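Notes on the Redholm Headset, One Month In

Readers of this blog have asked for a fuller account of the Redholm headset than the brief notice posted in July. The unit was purchased at the regular retail price and has been used for sessions of 30 minutes, usually in the evening. 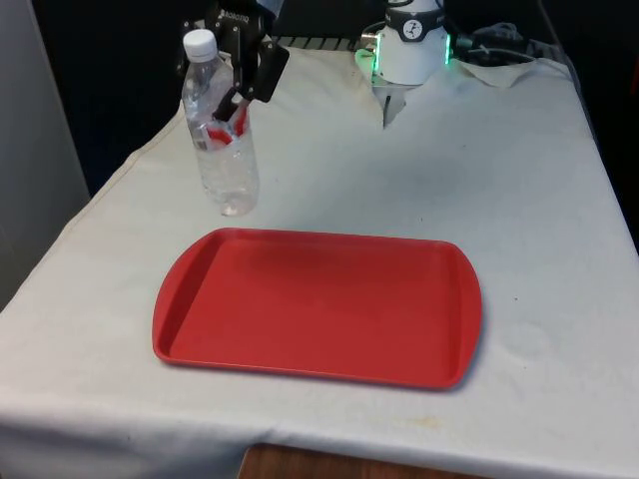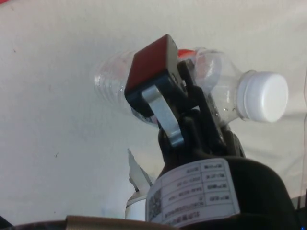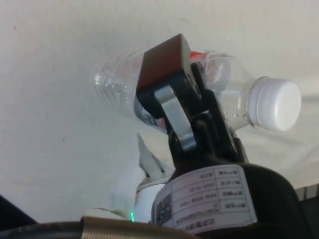
The display is the strongest part of the product. Text in menus remains legible toward the edges of the lenses, and dark areas in Stisisus, the puzzle title supplied with the headset, hold their detail well. Brightness is set at 11 on the scale in the settings menu, and I have found no need to change it.

Comfort is less satisfactory. The rear strap loosens during active play and must be tightened again after some 20 minutes. Owners who wear glasses should fit the spacer before first use – it is packed beneath the manual and is easily overlooked.

The controllers pair promptly and track accurately in a well-lit room. Tracking declines near a large window in the late afternoon, when drawn curtains restore it. Firmware build 1471 also corrected the drift I reported in my earlier notice.

The software library remains limited. Mansilla, a rowing simulation, is the title I return to most often. Pladov has better visuals but relies on rapid turning, and I was obliged to stop twice on account of nausea. My colleague Chaiwat Suksawat completed it without difficulty and considers it the better of the two.

I intend to keep the headset. A separate entry will cover the wireless adapter, which has been ordered but has not yet arrived. Questions about room size may be left in the comments.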